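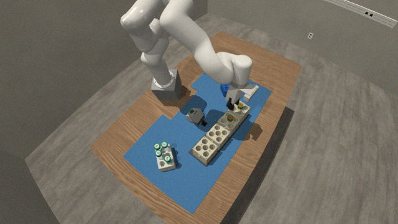
The robot arm at work on its lab table, in the computer version we got to see first.

Last February I got to spend a whole morning at the Kamanora lab in Wimdale, because it was open day and I am the sort of person who signs up for open days before I've finished reading the poster. I came home with a sticker, a free pencil and a notebook full of scribbles, and I promised I'd write it all up for you. So let's go!

First, a word you'll need: simulation. A simulation is a pretend world inside a computer, a bit like a video game. It has a pretend table and a pretend floor, and even a pretend outlet on the wall (I loved that somebody bothered to put one in). The robot in it moves the way the computer tells it to, and if it knocks something over, there's no mess to mop up. You just start again. Try doing that with a real glass of juice!

So what's the job? The arm is working with vials, which are little containers that scientists use to hold small amounts of stuff. You say it like "VY-uls." I said it wrong all the way through breakfast. Vials tip over easily, so they stand in racks, and a rack is a block with holes in the top. Think of an egg carton, only for vials. Look at the long row of beige racks on the blue mat and you'll see lots of holes with nothing in them yet. There's a small white rack as well, sitting on its own, and the vials in that one have green caps with white centers.

Now find the black fingers at the end of the arm. The part that holds them is called a gripper, and it's the robot's hand. It's right by a vial with an orange top, and getting it there is harder than you'd think. When you pick up a pencil, your eyes and your fingers and your brain all help each other, and you hardly notice. A robot has to be told where the vial is, how high to stop, how far to open its fingers and how hard to squeeze. Squeeze too softly and the vial slips. Squeeze too hard and, well, crunch.

Then there are the joints. Hold your own arm out and bend it. You've got a shoulder, an elbow and a wrist, and so does a robot arm like this one, more or less. The big round lump near the bottom is the shoulder. The wrist is way down at the other end, pointing at the table. One of our guides had us all play robot: you shut your eyes, and your partner moved your hand to a plastic cup by saying only things like "left a bit" and "down a bit." I knocked over my cup 10 times. My partner was very polite about it.

After that we went to see practice runs on a big screen. The guide told us the program had done 2,000 of them before anybody let it near a real arm! In each run the vials start out in slightly different places, so the robot can't just learn one set of moves by heart. It's the same as practicing basketball from all over the court instead of always standing on your lucky spot.

There was a question box by the door, and these were my favorites.

Does the robot get tired? Nope. Parts can wear out, though, so people have to check them.

Why bother using a robot for this? A busy lab might have 800 vials to move in a day. People's hands get sore doing that, and their minds wander (mine wanders after six).

Is it dangerous? A real arm that size is heavy and strong, so you stay behind the line on the floor unless a grown-up who works there says it's okay. The one on the screen can't bump anybody.

Can I have one? I asked this. They said no.

If you want to try robot training at home, grab an empty egg carton, some grapes and a pair of kitchen tongs. Put on a blindfold and get a friend to call out directions. Set a timer and see how many grapes you can park before it beeps. My best score is four, and one of those was squashed. Eat the grapes afterward!

The lab opens its doors again next February. The number 24 bus from Skandton stops right outside, by the Geerts bakery, and the cinnamon rolls there are bigger than my hand.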